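Konditz Shared Housing
Kitchen and Dining Table Safety Checklist, with comments
House: Maihi
Inspection: February 2019
Next full inspection: June

Marks used: OK = in order. W = to watch, please improve when you can. F = to fix before the next inspection. N = not checked this time.

The checklist is the same one which we used at Nosberg, with the items about gas taken out, as Maihi has only electric cooking. I wrote comments where a mark alone would not explain enough. Please read the comments also if your item is marked OK.

Part A. Electric appliances on tables

A1. Each appliance stands level and does not rock when pushed gently with one hand. OK
A2. Appliance stands well back from the table edge. W
A3. Handle of the pot does not point over the edge or into the walking path. OK
A4. No cord hangs where a child or a bag can pull it. W
A5. Nothing is stored on top of the lid. OK
A6. Not more than two heating appliances run from one power board, and together not over 2000 watts. F
A7. Cloth under a heating appliance lies flat, with no fold below the feet. W

Comment on A1. I pushed the electric pot and the air fryer from each side. They stand well. The table leg nearest to the window has a folded piece of cardboard under it and this is now thin. Somebody should replace it with a proper felt or rubber foot from the hardware store. I leave the mark at OK but I would like to see it done.

Comment on A6. I added the numbers from the rating plates and the total is more than 2000. It means the two big appliances must not heat at the same time from one board. I propose a simple card beside the board with the words "One at a time". At Nosberg they have such a card and it is respected, mostly.
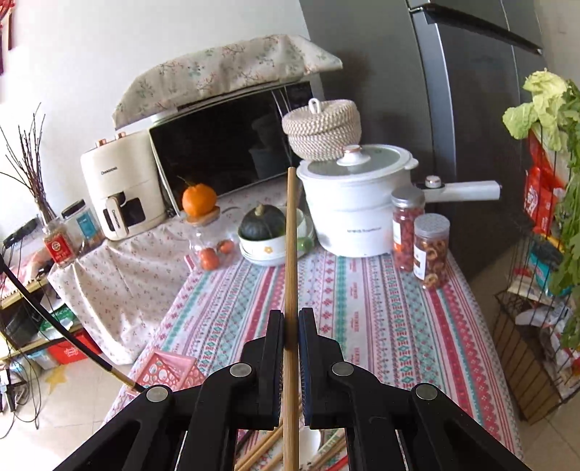
Steam is the danger which people forget first, and it burns quicker than the outside of the pot does. My wish is that the side of the pot where you lift the lid stays free, so your wrist has somewhere to go. At Maihi the long handle of the white pot goes out to the right, and two clear jars of dried food stand in front of that same side. Glass there can be knocked when a person takes the handle in a hurry. Move the jars to the end where the orange sits, or back to the pantry shelf. The glass lid I have checked for chips along the rim with a dry cloth and found none. The knob on top I turned by hand and it is tight.

Part B. Food kept on the table

B1. Jars with dried food are closed with a lid that fits. OK
B2. Every jar has a label that says what is inside and when it was opened. W
B3. Whole fruit and vegetables are sound, without soft places. OK
B4. Fruit and vegetables are not in contact with hot surfaces. W
B5. No insects, no webs, no powder on the bottom of jars. OK
B6. Seasoning jars are wiped on the outside. OK

Comment on B2. The shop label says what you have bought, it does not say when you opened it. Please write the month on a piece of masking tape and put it on the lid. Dried fruit and dried peppers may look fine for a very long time, and then one day you find small moths. Six months after opening is our house limit. If you eat more slowly than this, buy smaller bags and share.

Comment on B4. The green pumpkin in its bowl with the orange flower makes a nice middle of the table and I do not want to take it away. It is only that a bowl on a stack of plates is a tall tower for a heavy vegetable. Put the plates in the cupboard and let the bowl stand on the table itself. The same I say for the citrus fruit on the jar with the wooden lid. Pretty, but it can roll.

Comment on B3. I pressed each with a thumb, also around the stem, where the rot begins.

Part C. Chopsticks, spoons and their holder

C1. Holder has open holes for draining and air. OK
C2. Holder is washed inside each week, and the bottom is dried. N
C3. Wooden and bamboo chopsticks are free of splits, black spots and bad smell. F
C4. Chopsticks are in matched pairs. W
C5. Eating ends are not touched when another person takes a pair. W
C6. Packed chopsticks stay in their wrapping until needed. OK
C7. No sharp knife or peeler is kept in the same holder. OK

Comment on C3. I have removed several wooden ones which had a dark tip or a split you could feel with the fingernail. They are in a paper bag beside the compost bin, in case the owner wants them for the garden. Wood that has been in the dishwasher often gets rough, and the rough part keeps food. Wash by hand, dry with a tea towel, leave them lying for one night before they go in the holder. If you prefer something that is easier to keep clean, metal ones are cheap and they last longer than all of us.

Comment on C5. There are two opinions in the house about which end goes up. Ends for eating up means they dry better. Ends for eating down means no fingers on them. I do not decide this, but please decide it together, and then all of the holder must be the same way.

Comment on C6. Wrapped pairs are for visitors. Once the wrapper is open the pair counts as an ordinary one and is washed like the others. Wrappers go to the bin and not back into the holder, where they stick to the wet side and hold the water.

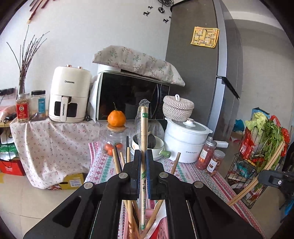
One resident wrote under the first draft that the holder should move away from the table completely, to the bench near the sink, and that the tea towels could hang above it. "We walk with wet chopsticks through the whole room, and then we wonder why the floor is slippery," the note says. I find this a good argument. Against it is only that the bench is short. Please try it for a few weeks and tell me in June.

Part D. Side table with the air fryer

D1. Space above the appliance to the lowest shelf is at least 800 mm. OK
D2. Space behind it for the hot air to leave. W
D3. Nothing dry and thin that can burn stands close. F
D4. Table cloth does not catch on the drawer when the drawer is pulled. W
D5. Drawer and basket are clean, no old fat in the corners. W
D6. Spare plugs and adapters are kept together, dry and not damaged. W

Comment on D3. Dry twigs in a glass vase stand behind the seasoning jars, close to the air fryer. They are the first thing I would move. The wall on the other side of the room would suit them as well, and there they can be as dry as they like. Until this is done the mark stays F.

Comment on D4. The flowered cloth hangs in folds toward the floor, and a folded hanging cloth is easy to catch with a knee or a chair. If one catches it, the Changhong fryer and the jars come along. You can fold the cloth double and pin it under the table top, or take a shorter one. There is a shorter one in the linen cupboard, I have seen it, with a blue edge.

Comment on D5. Let the basket soak before supper dishes, not after. The fat was not old, but in one corner it had started to become brown and hard.

Comment on D6. It is good that the black plugs and adapters are lined up in a row. I would like them in a box with a lid, away from cooking fat and from water. An adapter with a cracked housing or loose pins is thrown away the same day. Please do not tape it.

Part E. Floor, walking path and fire

E1. Floor around both tables is dry and swept. OK
E2. Chairs are pushed in when not used. W
E3. Table cloths do not reach the walking path. W
E4. Fire blanket hangs on its hook and can be taken with one pull. OK
E5. Smoke alarm tested with the button. OK
E6. Emergency numbers are readable on the fridge door. F

Comment on E4. The blanket was behind a calendar at the last inspection. Now it is free. Thank you.

Comment on E6. The paper has faded and the number of the night service cannot be read. I left a new sheet on the microwave, it needs only a magnet.

Things to fix before June, in order

1. Vase with twigs away from the air fryer (D3).
2. Card "One at a time" beside the power board (A6).
3. New sheet on the fridge (E6).
4. Remaining chopsticks sorted once more, in good daylight (C3).

The items with W have no date, but I will look at them again. The person on kitchen duty may tick them off on the copy behind the pantry door, with initials. If something costs money, keep the receipt and put it in the Skikunora envelope, because both houses are paid from the same kitchen budget this year.

Item C2 was not checked as the holder was in use during my visit. Please wash it and write the day on the sheet.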